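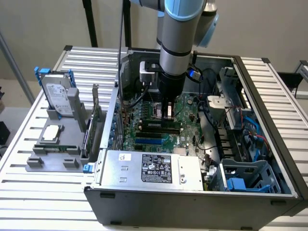
Section 4. Memory and CPU, desktop tower cell

Read this before the first run. Short version -- the arm can do some of this job. Not all of it. Plan on a person standing by.

1. Lay the tower on its side on the slotted table, side panel off. Power cord out.
2. Load the parts fixture. Drive upright, expansion card upright, small parts flat in thier pockets.
3. Start Wavlow, pick job 201. Low speed for a new case model.
4. Check clearance over the memory slots. Cables near the board get tied back by hand, arm won't do it.

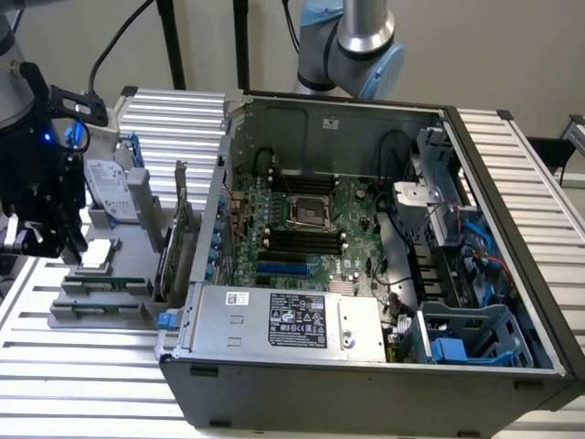

5. Before any CPU placement: lever up, socket empty, no dust. Look yourself.
6. Run one placement, then pause. Inspect. Continue.

CAUTION: Socket contacts bend easy. If the job stops with code 868 do not jog down. Up first, always.

NOTE: What it can't do yet -- loose cables, stuck latches, boards it hasn't been taught. Mared Yorath's crew at Vindasgate still close the CPU lever by hand. Do the same.

7. For memory, line up on the slot before pushing. Teach each slot seperately, don't copy offsets across.

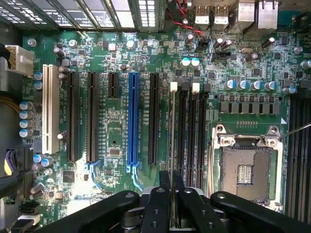 Fig. 4-3. Wrist view, gripper at the memory slots.

8. Both latches closed? If not, open, lift out, retry once. Second miss = finish by hand and log it.

Questions on taught positions go to Melur Pasaribu, before 4 pm.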